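Jandumik Cups

Object and activity notes for pouring between paper cups at a table

Maintainer: Thijs Verhoeven, Isuvis
Last revised: Saturday, February 15, 2025

Summary

Jandumik Cups is a collection of 413 records of one tabletop activity: transferring a drink from one paper cup to another. Each record consists of an object list, a short text note on the arrangement, and a label for the stage of the pour. Some records also have a still. The collection covers disposable cups, sleeves, holders, coasters, and the surfaces they stand on. Glassware and ceramic mugs are in a separate collection, Fodero, and use a different size table.

Contents

objects.csv: one row per physical item, with its ID, class, and color
records.csv: one row per record, with the items present and the stage label
notes/: free-text notes, one file per record
stills/: images, named by record ID
CHANGES: revision history

Item IDs are stable between versions. An item that is discarded keeps its row and gets the status "retired". Paper cups are retired when the rim softens or the seam opens.

Object classes

cup_plain
Paper cup without a sleeve. Outer color is recorded as seen in daylight. If the contents show through the wall, set show_through to 1. This field says nothing about how full the cup is.

cup_sleeved
Paper cup with a separate sleeve around the body. Sleeve color and texture (smooth, corrugated, embossed) go in their own columns. A sleeve that has slid down the cup is still recorded as fitted.

holder_wire
Open wire holder, with or without a handle. Handles are coded as side, loop, or none. A loop handle passes over the cup and limits the direction from which a second cup can be brought in.

coaster
Flat piece under a cup or holder. Shape and material are required, thickness is optional.

surface
The tabletop. Color only. Tables are not given individual IDs.

Stage labels

set: all cups upright, none lifted
lift: one cup clear of the surface and upright
tilt: one cup tilted over or beside the receiving cup
return: the tilted cup coming back to upright
rest: all cups upright after a transfer

The labels set and rest can look the same in a still. Use the record note to tell them apart. The label tilt does not require a visible stream, and it is not evidence that anything left the cup.

Fill rules

1. Source cups are filled to no more than 200 ml.
2. Receiving cups start empty unless the note says otherwise.
3. Contents are recorded from the note and never from the still. Coffee with milk, weak tea, and a stained inner wall can all give the same tan band near the bottom of a white cup.
4. Spills are entered in the spill column as none, drops, or pool. Drops on a coaster count. Drops inside a holder do not.

Arrangement

The receiving cup goes near the middle of the table. If a holder is used, the cup is seated in it before the record begins and stays seated to the end. The coaster goes under the holder. Stacked coasters are not allowed after version 2.

Nothing else should stand within 10 cm of the receiving cup at the set stage. Lids, stirrers, and napkins belong to the Cuypers supplement and should not be mixed into these records.

Sample entry

stage: tilt
surface: beige
coaster: round, wood, brown
holder: wire, black, loop handle
receiving cup: plain, white, show_through 1
source cup: sleeved, sleeve tan, corrugated
contents: see note
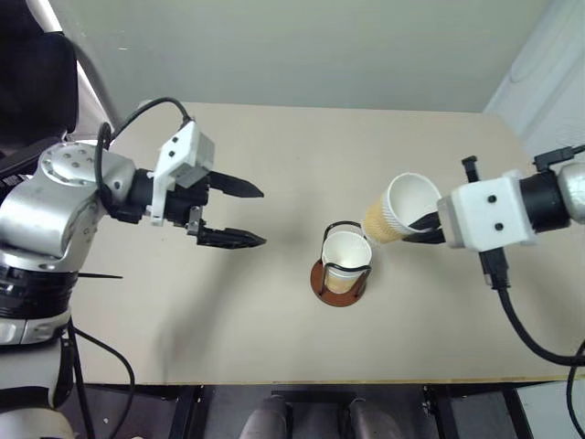

Known issues

The receiving position is heavily weighted toward the center of the table. There are 38 records with the cup placed off center, all added in the May revision.

Sleeve texture was not recorded in version 1. Older rows have "unknown" in that column, and they will not be filled in later.

Loop handles were coded as side handles in part of version 2. The affected rows were corrected, but copies downloaded before the correction still have the old code. Check CHANGES before merging.

White cups on pale surfaces are hard to outline at the rim. Outlines for these items were drawn by hand and differ slightly from one annotator to the next.

Suitable uses

Sorting paper cups by sleeve and holder type, labeling pour stages, and checking object lists against stills. The collection is not suitable for measuring volume or flow rate, and the fill limit should not be read as the capacity of any cup.

Corrections

Send the record ID, the column name, and the proposed value to the maintainer. Corrections to stage labels need a reference to the record note. Accepted changes appear in the next version and are listed in CHANGES.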